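Hudton Padded Bench, Gray – Two Months In

I bought this bench in March for the end of the bed and it has spent maybe a week of its life there. It lives in our laundry room now, and I want to write it up properly, seeing as most of the reviews I read before buying were from people who'd had theirs for an afternoon.

Quick background. We're a soccer household. Two kids, two teams, and I'm the parent who said yes to washing the shirts for the whole Oltdale under-twelves (I was tired, it was a long meeting). I used to fold on top of the dryer, which is too high for me and slopes a little toward the wall, so every neat pile ended up down the back with the lint. Then one evening I dumped a basket on the new bench on my way past and started folding there instead, and that was the end of it as bedroom furniture!

The padding is the thing I'd pay for again. It's firm – firmer than our couch by a long way – and you can lay a shirt down and press the creases out with your palms without the whole surface sinking under you. The fabric has a bit of grip to it, too. Polyester shirts slid all over the top of the dryer. On the bench they stay where I put them, even the slippery goalkeeper one that I've come to hate.

I like the rounded edges more than I thought I would. My old coffee table had corners and I had the shins to prove it. You can also drape a shirt over the side while you deal with its sleeves and it doesn't pick up a hard line across the chest.

Color: I went back and forth between the gray and a cream one from Zulura that was nearly the same price. Get the gray. Reds and whites both show up clearly against it, so I catch a twisted collar or a tucked-under hem before I start folding, and it hasn't shown any marks so far. I did my spot test with cold coffee and a damp cloth and it came out fine, though I got to it fast.

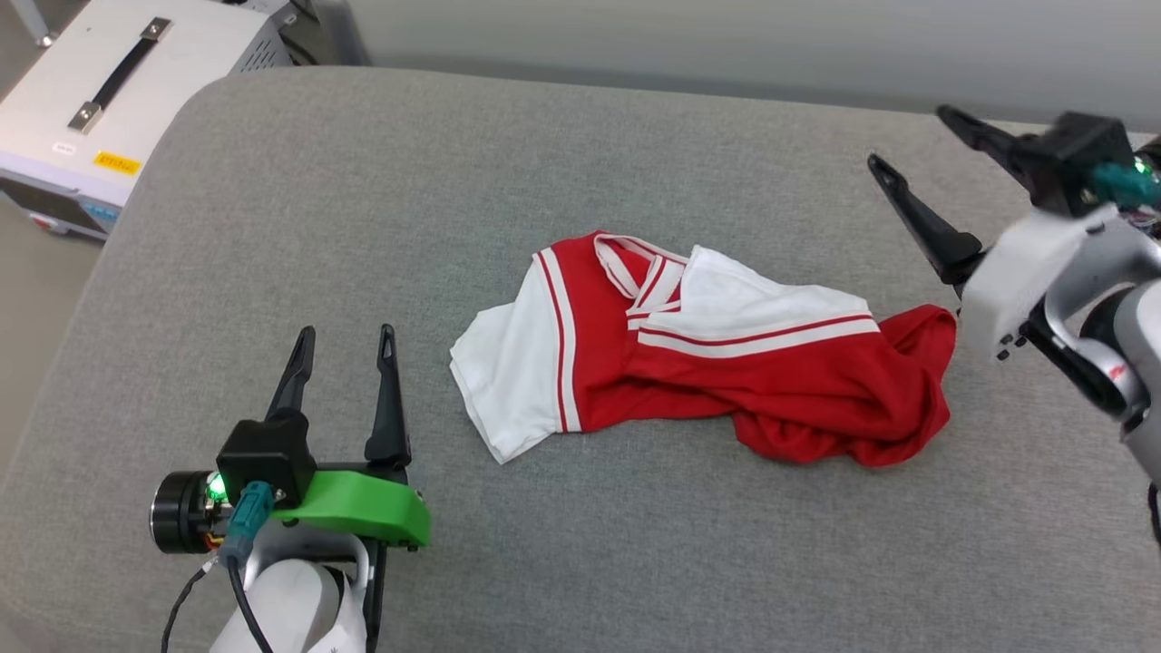 Red and white shirt on the gray top, still to be folded.

Now for the grumbles, and there are a few. The legs come separately and the bolts are packed in one of those bags that splits when you look at it. I was on my hands and knees under the washer for the last one. The instructions are drawings only, and drawing 2 shows the long bolts going where the short ones go. I wrote to the company and got a very nice reply from Settimio Bellini in customer service, who said to quote part 3097 and they'd send a spare set. They came in a padded envelope a few days later, no charge, no arguing. Good for them.

It's also low. Of course it is, it's a bench, but if you're planning to do what I do and fold standing up, your back is going to have opinions. I kneel on a cushion or pull up the little step stool, and I can get through a full team's worth that way with a podcast on. If you're tall you may want to look at the Venkataraman console instead. My sister has that one and it's a better height, but the top is hard and narrow and she's always chasing socks off it.

One more small thing. The cover doesn't come off. I assumed there'd be a zipper underneath and there isn't, so you're stuck with spot cleaning and the vacuum brush. With our dog, that's a job I do more than I'd like.

Would I buy it again? Yes, and I'd skip the bedroom part. I still want something for the end of the bed, so if Hudton ever makes this with storage inside I'll be back with another one of these.

Four stars. The bag of bolts can have the missing one.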